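Put the Whiteboard on the Table 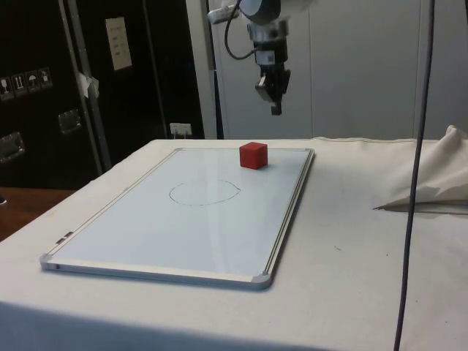 Do you have to hang a whiteboard on the wall for it to be any use?
A board lying flat on a table is every bit as useful as one on the wall, and for plenty of jobs I think it's the better way to own one.

I have held this opinion for two winters now and I keep trying it out on people, who mostly look at me as if I'd suggested laying the fridge on its back. A whiteboard goes on the wall. It comes with brackets. The leaflet shows you the wall! And so we drill our holes and get the thing level, and then for the next five years it says MILK and somebody's dentist appointment, and we walk past it on the way to the paper and pencil we really use.

My own conversion came by way of laziness. I'd bought a medium-sized board for the back room, the sort with a thin aluminum frame and plastic caps on the corners, and I hadn't gotten around to finding the studs. It sat on the table on top of an old tablecloth so the frame wouldn't scratch anything. One Sunday I sat down with coffee and a marker and started working out where the vegetable beds should go, and by lunch I had drawn the whole yard and eaten at the other end of the table so I wouldn't have to move it. The brackets are still in the drawer.

What changes first is your hand. Drawing on a wall is shoulder work. Your arm is up, your sleeve drags, the marker starts to run dry because it's pointing the wrong way, and after ten minutes you write smaller and worse just to be finished. Lay the board down and you draw the way you've drawn since you were four, with your elbow resting on something. My circles are still terrible, I should say. They come out as lumpy ovals with a little bump where the two ends of the line miss each other. But I draw them without thinking twice, and a lumpy oval is a perfectly good pond.

Then there's the best part, and I get a bit carried away on this subject. You can put things on it! A wall board only takes marks, unless you own magnets, and magnets are always in the shape of fruit. A flat board takes anything. Draw an outline and set a block in it, or a coin, or a button, or the actual salt shaker. Slide it over. Don't like it there? Slide it back. Half of planning is moving something a little to the left and looking at it again, and with a pen alone you spend your life rubbing out and redrawing the same rectangle. With a small colored cube for the shed, you just pick up the shed.

We planned the seating for a family dinner that way, with dried beans. I've worked out how to load the car. A cousin's kids invented a game called Drindangate on it, which involves islands, a toll, and rules I was told I would understand when I was older - they drew new islands every round and wiped out the ones that had sunk. You can't play Drindangate on a wall. I have seen it attempted on paper, and it took most of a pad.

Kids are the strongest argument I've got, come to think of it. A board on the wall has one good height, and it's for grown-ups. A board on a table has four sides. Everyone gets an edge, some people are upside down, and no one is standing at the front being the teacher. I've noticed the same thing with adults. Whoever holds the marker at a wall is running the meeting whether they want to or not. Around a table people just reach in.

I'll be fair about the drawbacks. The shine is a nuisance. A glossy board lying under a ceiling light picks up gray streaks and a pale glare right where you want to look, and you'll find yourself turning it at an angle to the table to get rid of it. (Mine lives at a slant now. It bothers visitors.) Cuffs pick up ink, so roll them up. You also lose the table, and in a small home that's a real cost. If the table is where you eat, get a board you can lift with one hand and stand behind the door, and accept that the plan will need to be finished by dinner, or photographed.

And a cloth underneath, please. A plain one, off-white or whatever you have. It keeps the board from skating around when you lean on it, it saves the tabletop, and it gives you a soft border where the loose bits can wait their turn.

I do see what the wall is good for. Lists that stay up, the week's chores, a phone number you need to find in a hurry. If that's all you want, go ahead and drill. But if you have a board up there that's been saying MILK since February, take it down for one evening. Put it in the middle of the table with a couple of markers and whatever small things are rolling around in the junk drawer, and leave it there while people wander in and out. I'd love to know what ends up on it.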